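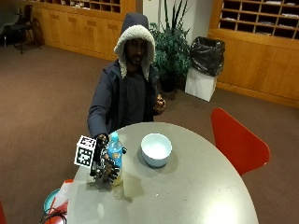 # How I run a glove session without ruining anyone's afternoon

Last updated Feb 23, 2018

I've been recording hand demonstrations for robot grasping long enough to have made most of the mistakes (a few of them twice), and Maureen Yeoman finally talked me into writing down the house rules. These are for anybody joining us on the Purves project. You wear the finger segments, you pick things up, the tracker follows the marker cube, and later on somebody like Lộc Diệp has to make sense of it all. Be nice to Lộc.

## Before you put the glove on

1. **Read the sign-up sheet and the consent form.** Both of them, all the way through! If your face or your voice could end up in the recording, you need to have said yes to that in writing. You can say no and still help out with labeling.
2. **Sort out your sleeves.** Hoodies and jackets are fine, we all get cold sitting still. Just keep the cuff from creeping up over the hardware on the back of your hand.
3. **Look at the marker faces.** They're plain black and white squares, and a thumbprint of hand cream across one of them can cost you a whole take. I keep a dry lint-free cloth in my pocket. No sprays, please.
4. **Do the open-close test.** Open your hand, close it, open it again, slowly. If a joint sticks, stop and tell whoever is running the session. Don't force it. I forced it once and Mathias Haslinger spent his evening with a tiny screwdriver.

## Setting the table

Keep it simple. One thing to grip and one or two other things to work around is plenty for a first session. A bottle and a bowl will keep you busy longer than you'd think, and Huệ Vũ likes them as a starter pair because one is tall and one is wide open at the top.

My own rules for objects:

- Caps on tight before a bottle goes anywhere near the glove.
- Nothing with a chip or a crack in it. Ceramics get a quick once-over with the bare hand first.
- Wipe up drips as soon as you spot them, and between takes if you can't do it sooner.
- Bags, snacks and personal stuff go off to the side where your elbow won't find them.

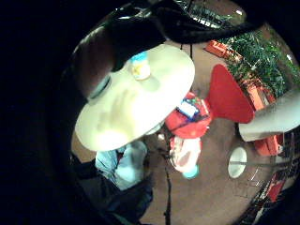
Cables deserve their own little rant. Before every session I follow each cable with my eyes from one end to the other, and I ask myself where my feet are going to be. If I'd have to step over one to stand up, I move it or I move my chair. Shireen Shezi tapes hers down, which I admire and almost never get around to doing.

## During the take

Move the way you normally would, maybe a touch slower. New people tend to go all stiff and careful, and then we end up with 300 recordings of somebody handling a water bottle like it's a museum piece. Reach, close, lift, set down, let go. Then leave your hand still for 2 seconds so there's a clean ending to cut on.

If something goes wrong, say "bad take" out loud and carry on to a safe stopping point. Don't try to rescue it! And don't delete it either. Our file naming comes from Uvov, the little logging tool we all complain about, and it gets very confused by gaps. Mark the take as bad and let it sit there. We keep the failures in a separate folder, and take 378 has been waiting in mine for so long that I've grown fond of it.

A few things I'm strict about:

- The other hand stays clear of the finger joints while they're moving.
- Nobody hands you anything mid-take.
- If your wrist or fingers start to ache, you're done for now. Take a break, shake it out, come back later or don't.
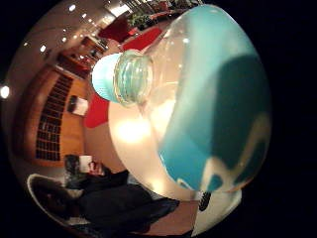
See-through objects need extra patience. Clear plastic picks up every light in the ceiling, and you get bright spots that wander as you turn it. I do a short trial take first, play it back, and check that I can still tell where the edge of the object is. If I can't, I change my angle a bit or shift my seat before I record for real. Write down what you changed. "Moved left" is enough.

## Packing up

Take the glove off by the wrist and never by the fingertips. Lay it down flat with the cube facing up. Then fill in the log while you still remember things: who wore it, which objects, which takes were bad, anything that felt loose. The form has room for 500 characters and you won't need them.

Copy your files over before you leave the building. I check that they open on the other machine too, after a sad week in June when they didn't.

If you have a question that isn't covered here, ask Maureen first and me second. The spare cloths are in the drawer under the label printer.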